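Graltmont youth center will stay open in the evenings until summer

2/14/23

The youth center in Graltmont will keep its evening hours at least until the end of May, the town council decided this week. The decision comes after two months of discussion about the heating costs of the building, which is the old school on Morgan Street.

In December the council had proposed to close the center at five o'clock every day. Many parents were against this plan, and a petition was started by Mared Mostyn, whose two sons go to the center after their homework. The petition was signed by 1087 people. For a town of our size this is a high number, and several members of the council said at the meeting that they did not expect it.

"I wanted to collect 100 names and I thought this would already be difficult," Mostyn told us after the vote. "Then people began to ring my door and to ask where they can sign."

According to the new decision, the center will be open until nine in the evening on four days of the week. On the other days it will close at six. The council will pay 2000 dollars more for heating and electricity in this period. The money is taken from the part of the budget which was planned for new street benches, and the benches will have to wait until next year.

Council member Rhodri Owen voted against. He said that he has nothing against the center, but that the building loses too much heat through its windows and that it is not wise to pay for this every winter. He asked for a full report about the windows before the next budget is made. The council agreed to this request, and the local building firm Comodix was asked to prepare the report.

Delyth Parry, who has been the head of the center for six years, was in the room during the vote. She said that the evening is the most important time for the older visitors, because many of them have school or sports until late in the afternoon.

"When we close at five, they can come for half an hour or they don't come at all," Parry said. "Some of them live in small apartments with younger brothers and sisters. They need a place where they can be a bit loud." 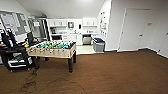
Foosball table with yellow and dark players on a teal-green field.

The center was opened by the town when the school moved to its new building near the river. It offers help with homework, a cooking group and a music room. Last year a bicycle workshop was added, where young people can learn to repair a flat tire or to change the brakes. Visitors pay nothing, only for the cooking group there is a small fee for the food.

A few neighbors have complained in the past about noise in front of the entrance. To answer these complaints, the center will from now on ask visitors to use the side door after seven o'clock. This door goes to the parking lot and is farther away from the houses. Tadhg Mulcahy, who lives across the street, said that he is satisfied with this solution and that he also signed the petition.

There will be one more change. The bus company Biris has moved the last departure of line 4 from 8:40 to 9:10 in the evening, so that young people from the villages north of the town can take it home. The new timetable is already hanging at the stop in front of the center. Parents should know that the bus does not run during the school vacation.

What will happen after May is not decided yet. The council wants to speak about the evening hours again when the report about the windows is finished. The first estimate for the repair of only the two windows in the hall is 949 dollars, but for the whole building there is no price at this moment.

Young people who want to join the bicycle workshop or the cooking group can ask Mererid Hughes at the front desk. In the cooking group there are still free places, and the bicycle workshop has a waiting list.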